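4.2 Sorting on the bed: how mixed piles are made and unmade

In the interviews, most participants said that they begin a clean-up of the bedroom by moving things to one flat surface. In our sample this surface was very often the bed. The desk was usually occupied already by a computer, and the floor was considered dirty or was needed for walking. The bed is wide, it is soft, and it has one more property which participants mentioned many times: it must be free again before the night. Galli calls this the "evening deadline", and we keep her term in this section.

The deadline has two effects. First, it makes people finish. Of the 80 households in the Vornelton group, only 13 reported that they had ever gone to sleep with the sorted things still on the bed. Second, it makes the last part of the work hurried. Objects which have no clear home are put together in a tray, a crate or a bag, and this container is moved to the nearest low furniture. We call these objects the remainder. They are usually small, they come from different activities, and each of them alone would take only a moment to put away.

A typical mixed pile contains toys next to office supplies, packages next to ornaments, and one or two cables. Figure 6 gives such a case. The items on the striped quilt and in the open tray do not form any group by use: a tape dispenser and a white cat-shaped ornament share the tray, and there are boxed items, a jar and a thin white cable on the quilt in front of it.

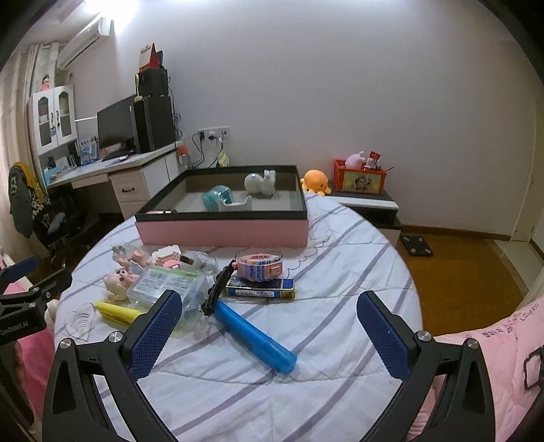

Figure 6. Mixed objects on a bed with a striped quilt, with an open tray-box behind them. At right, a bedside cabinet with a red storage crate; in the left background, a desk with a computer.

When we asked participants to explain their order of work, three strategies appeared. Some people take the largest object first, so that the pile looks smaller quickly. Others take first what belongs to another room, and they carry it away in one trip. The third strategy, which was the most common in families with children, is to sort by owner. Here the toys are separated early, even when the owner of the toys does not take part in the work. Mathebula found the same preference in the Wundham diaries, where sorting by owner was described as "more fair", although it was not faster.

Cables were a special problem in all three strategies. Participants did not know to which device a cable belongs, and for this reason they did not want to throw it away. One participant from Wundham described a drawer with cables that she moved through two apartments without opening it. In the diaries, cables and chargers were the objects most often written under "decide later", before pens and before the small parts of toys.

Containers also need a comment. We expected that more containers would lead to a smaller remainder, but our material does not support this. Households with many open boxes and crates near the bed used them as a resting place for the remainder, and the content of these boxes became mixed again in a short time. Closed boxes with one fixed use, for example for sewing, stayed in order longer – also when they stood in the same place. We think that the lid is important here, because it adds one small action before an object can be dropped inside.

It should be noted that the participants themselves did not see the remainder as a failure. For many of them it was a normal result of an afternoon of work, and 20 participants said that they keep one crate for this purpose on intention. The Eskola coding scheme, which we used for the first 600 diary entries, has no category for this kind of planned disorder. We therefore added the code "held open", and it is applied in the analysis of evening routines in Section 4.3.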